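Call for Participants: Sisbridge Young Delegates Exchange

The Sisbridge Foundation for Political Dialogue is accepting applications for its next exchange between youth wings of political parties and young local officials. Sixteen participants will be selected. Sessions run by video link in the spring, followed by a residential week in Istau in August.

The exchange has been held each year since it was started by Viola Galli, who still chairs the selection panel. Past participants have included town council members, party staff, student union officers and parliamentary assistants. Public speaking experience is welcome but not required.

This year's theme is local government and rural services. Participants will work in pairs on a short policy paper covering one service in their home district, such as buses, clinics or school meals. Remzi Yurt and Shabnam Chaudhry will lead the online sessions and read all drafts. 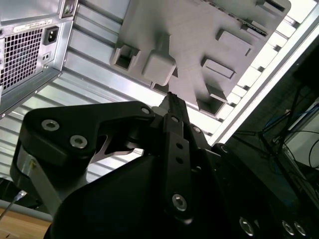 Applicants must be under 35 on the first day of the residential week and must be able to follow a discussion in English. Members of any registered party may apply, as may elected independents. We accept no more than 2 people from the same party.

Travel to Istau, shared rooms and meals are covered. Each participant also receives a stipend of 360 euros, paid after the final paper is handed in. Visa fees are refunded on receipt — please keep the original.

To apply, send:
A résumé, two pages at most
A letter explaining which local service you would like to study
The name and contact details of one referee

Applications go to Kevser Sönmez at the Sisbridge office, Melnyk House, Fledetden. They must arrive by 5 p.m. on the closing date shown on the application form. Interviews are held online and last 20 minutes. Unsuccessful applicants may apply again next year.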